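Robot Learning Practical, Unit 4
Collecting demonstrations by remote control

Module tutor: Qianru Qian
Lab: Pristhorpe building, ground floor

Before you start

Read the Unit 3 notes on joint space and gripper space. You will need your Carkmont login, a headset and a pair of hand controllers. Book a slot on the sheet by the door. Slots are 40 minutes long and you may book two in a row.

All of this unit is done in the simulator. Work on the real arms starts in Unit 6.

4.1 Two ways of showing a task

In hand guiding, you hold the arm and move it through the task while the joint angles are recorded. You feel the weight of the arm and any contact it makes. The drawback is that your own body gets into the camera view, and moving two arms at once is hard for one person.

In remote control, you move the controllers and the robot copies you. The cameras record only what the robot would see when it works alone. You lose most of the sense of touch, so you have to judge contact by eye. Most people are slow at first and get quicker after their first dozen runs.

We use remote control for the drawer task. The recorded view is from the robot's own body, looking out over both arms at the desk. In the run shown here one light blue drawer is open towards the robot and the closed teal drawer is to its left, with its bar handle across the front. The things on the desk top are not part of the task, but your demonstrations should leave them where they are.
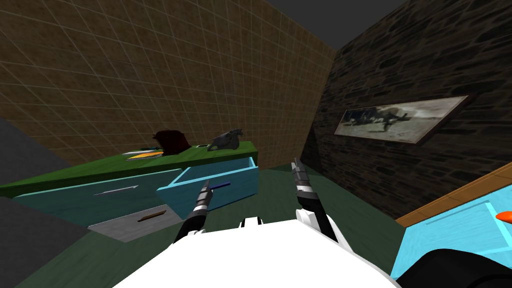 4.2 Recording a run

Load the scene called Adurik and wait for both arms to settle. Hold the controllers in front of you at elbow height, then squeeze both side buttons to link them to the grippers. If an arm jumps when you link, let go and try again with your hands closer together.

Press record. Move one gripper to the drawer, do the task at a steady pace and bring the arm back to its starting pose. Press record again to stop. Keep the other arm still and out of the way.

Do not pause in mid-air to think. A long pause is saved along with everything else, and a trained policy may learn to stop in the same place. If you get lost, delete the run.

4.3 What to keep

Keep a run if the drawer ends up where the task sheet says and neither arm has hit the desk. A small correction near the handle is fine and often useful. Delete runs where you dropped the link halfway.

Each pair should hand in 52 good runs, with at least 9 from each starting position. Last year's set, 732 runs in all, is in the Ó Dálaigh folder for comparison. Do not mix it with your own.

4.4 Write-up

One page per pair. Plot the length of each run in the order you recorded it. Say which of you was driving, and note any change in how you approached the handle. Hand in by noon on the last day of teaching in February.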